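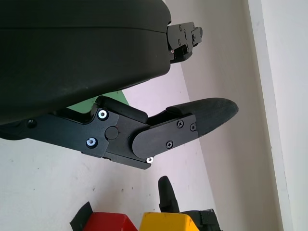
Willport: I would check the return temperature before touching the balancing valves. If the boiler is set to 70 and the return comes back at 65, you can fiddle with lockshields all winter and the far radiators will still be lukewarm.

Čierny
Posted 07/12/2021
Fair enough, but the return is well below that. Flow is 62 at the manifold, return 41. Those are clamp readings on bare copper with paste under the probe, so I trust them to a degree or so. The two radiators at the end of the upstairs run never get beyond hand-warm at the bottom. Everything has been bled twice. System pressure is steady at 1.4 bar cold.

Binunau
A drop of 21 degrees across the whole system is on the high side for a boiler set up for 20, but not by enough to worry about. What pump, and what speed is it on? And is the upstairs run in 15 mm the whole way or does it go down to 10 mm somewhere under the floor?

Čierny
Pump is the one inside the boiler, no speed selector on the outside. I can see 22 mm leaving the boiler and 15 mm going up through the airing cupboard. After that it is under chipboard and I haven't lifted any.

Wellell
If the house is from the seventies or eighties there is a fair chance of microbore. A 10 mm tail feeding one small radiator is fine. A 10 mm tail feeding two in series off the same tee is not, and people did it when they added a bedroom. Look at the pipe where it comes up to each valve. Measure it with calipers, don't guess.

Willport
Microbore gets blamed for everything. A partly closed lockshield on a big radiator downstairs takes no calipers to find. What are they all set to at the moment?

Čierny
Hall one turn open, kitchen one turn, lounge fully open both ends. Upstairs all fully open. The tails upstairs measure 15 mm at the valve, both sides.

Binunau
Lounge fully open is your first job. It will be the least resistance on the circuit by a long way and most of the water is going through it. Close the lockshield completely, then open it a quarter turn. Leave it 40 minutes and take readings upstairs again.

Wellell
A quarter turn on some lockshields is practically shut. Depends on the pattern. I'd start at a half and come down.

Binunau
A half on the type with the coarse thread passes nearly full flow. Start low and work up, you learn more.

Janka Baláž
Both of you are setting valves by turns when he has a thermometer. Turns mean nothing between makes. Set each lockshield for the temperature drop across that radiator, flow tail to return tail. Begin with the one that heats up first from cold and finish with the slowest. Thermostatic heads off while you do it, or they will throttle back and you will be balancing against them.

Also, cold at the bottom and warm at the top is not a typical balance fault on its own. It can be low flow, but it can be sludge as well. Feel along the bottom edge. If the middle is colder than both ends, I'd suspect sludge.

Willport
Agree on the heads. Disagree that turns mean nothing, they are how you get back to where you were. Write them down next to the temperatures.

Čierny
Heads are off now. Lounge closed and reopened a quarter. After 40 minutes the lounge reads 60 in, 44 out. Back bedroom is 58 in, 39 out, and it was 49 in before. Front bedroom is still poor: 57 in, 31 out, and the bottom middle is cold to the touch. Ends are warmer.

Janka Baláž
Back bedroom was balance. Front bedroom now gets its flow temperature, so the pipework as far as the valve is doing something. Take that radiator off and flush it outside with a hose, both directions, with the heating off and both valves shut. Count the lockshield turns as you close it (Willport will be pleased). Cap the tails if either valve weeps.

Wellell
And put inhibitor in when you refill. If what comes out is black and fine, that's magnetite and a filter on the return would be money well spent.

Binunau
I'd still want to know what is under that chipboard. 15 mm at the valve proves only the last few inches.

Čierny
Noted. I'll do the radiator first – the floor is not coming up unless it has to. Which inhibitor dose for a system with seven radiators, one bottle or two?

Wellell
One bottle normally covers up to ten single panels. If yours are mostly doubles, read the litres on the label and work it out from the system volume.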